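Clulwood Modular Bench Tops
Product information for schools, libraries and training centres
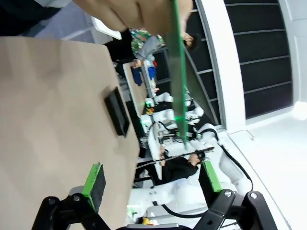 Clulwood bench tops are supplied by Ratberg to public institutions that need a durable working surface for shared rooms. The range is suited to art rooms, study areas, repair benches and general teaching spaces. Tops are sold separately from frames, and may be fitted to an existing Clulwood frame or to any level frame that meets the fixing requirements set out on this page.

Sizes and finishes

The range is available in three sizes: Single, Double and Long. All sizes share the same thickness and the same fixing pattern, so a room may be furnished with a mixture of sizes and rearranged at a later date. The standard finish is a clear matte seal. A darker stain is available to order and carries a longer lead time. Customers who require an exact colour match with furniture already in place should request a sample before ordering, as timber varies in tone from one batch to the next.

Edges are rounded on all four sides. Square edges can be supplied where two tops are to be joined along their length. Joined tops require a connecting kit, order code 183, which contains the plates and screws for one join. The kit is not included in the price of the top.

Delivery and unpacking

Deliveries within the metropolitan area are made on Tuesday of each week. Regional customers will be advised of a delivery day once the order has been confirmed. Tops are delivered to the ground floor entrance unless other arrangements have been made in writing. The Double and Long sizes must be lifted by at least two people.

Tops should be unpacked on arrival and stored flat, indoors, in the room where they will be used. A settling period of 2 days is recommended before fixing. Do not lean a top against a wall during this time or place it near a heater. Any damage should be reported to Ratberg before the top is fixed to a frame. Damage reported after fixing will be assessed under the general warranty.

Fixing

Fixing screws are supplied with each top. Screws should be tightened by hand until firm and checked again after the first month of use. Power drivers may strip the thread and are not recommended. The frame must be level in both directions before the top is placed on it.

Where a bench is to stand against a wall, a gap of 23 millimetres should be left at the rear to allow for movement of the timber and for cleaning. Vices and clamps may be mounted at the front edge. Customers intending to mount heavier equipment should contact the office for advice on bracing.

Care and cleaning

The surface should be wiped with a soft cloth and warm water containing a small amount of mild detergent, then dried. Abrasive pads, bleach and solvent cleaners will dull the seal and must not be used. Spilled paint, ink and glue should be removed promptly. Hot items must be placed on a heat mat.

Light scratches can be treated with the Radley maintenance oil, sold separately in small and large tins. In rooms with heavy daily use, the surface should be oiled once a year. January is a convenient time for most Australian schools, and allows the oil to cure fully before classes resume. Oily cloths can catch fire if left bunched up. They should be laid flat outdoors to dry before disposal.

Warranty

Clulwood tops are covered against splitting, warping and failure of the seal when used indoors. The warranty does not extend to marks caused by ordinary use, water damage from standing liquid, or alterations made on site. Proof of purchase is required for all claims.

Orders and enquiries

Purchase orders are accepted from government and non-government schools, councils and registered community organisations. Other customers are asked to pay on ordering. Questions about bulk orders, non-standard sizes and replacement parts may be directed to Wael Tawfik, Institutional Sales, Ratberg.

Related products: Clulwood frame, fixed height; Clulwood frame, adjustable; Ait Ali under-bench drawer; Radley maintenance oil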